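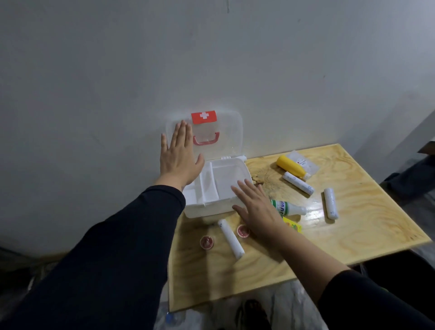

3.2 How households sort their supplies

Most families in the Clitton survey - 448 households in all - were glad to talk about their first-aid boxes, and many told us, quite cheerfully, that they had not looked inside one since January. We were fondest of the boxes with dividers, where small things can be given a home of their own.
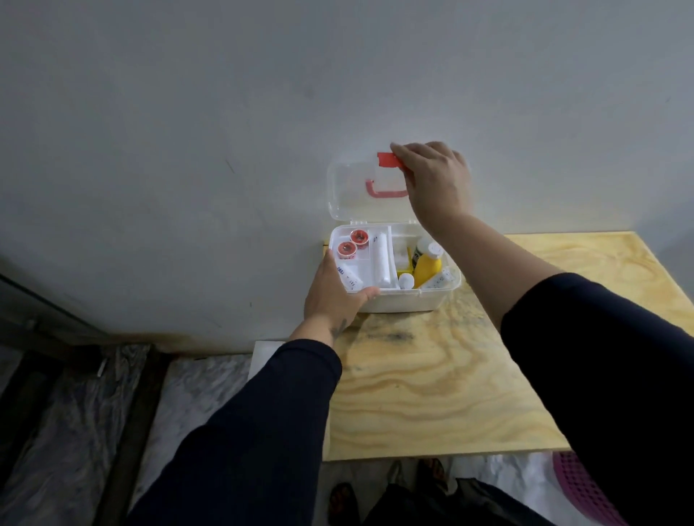 Figure 2. Open first-aid box with tape rolls, a tube and rolled gauze in separate compartments.

Loose bottles are taken up in Section 3.3.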